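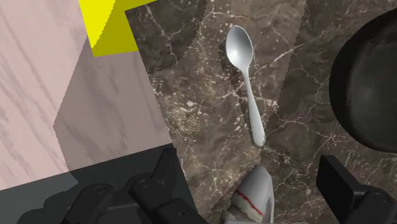
January 14, 2019

I finally sat down and did the budget for the kitchen arm project. Last July I wrote that I would buy the real hardware by the end of the year. I didn't, and I'm glad I waited.

The plan now is to stay in simulation for 24 more weeks. Picking up a spoon on a simulated countertop costs me electricity and nothing else. The marble texture repeats in places and I still have to fix that, but it doesn't matter for grasping.

Angelica Buenaventura went through my first parts list and crossed out a lot of it. She thought I was spending too much on the arm and almost nothing on mounting, cabling and spare finger pads. The pads wear out, so I put in 5 sets.

I had two quotes for the gripper. Eichhorn wants a deposit of 30 percent and ships from stock. Plamoretti is cheaper but won't give me a delivery date. I'm leaning toward Eichhorn.

The table comes from a restaurant supply place in Brelham, used, $162 with the top included. I may still drive out to Kedville and look at a heavier one before I pay for it. A light table shakes when the arm stops hard, and I don't want to bolt anything to the floor in a rented place.

Still missing from the spreadsheet: an emergency stop, a second power supply, sales tax, and a few cheap spoons and pans. I'll post the full list once the quotes are final.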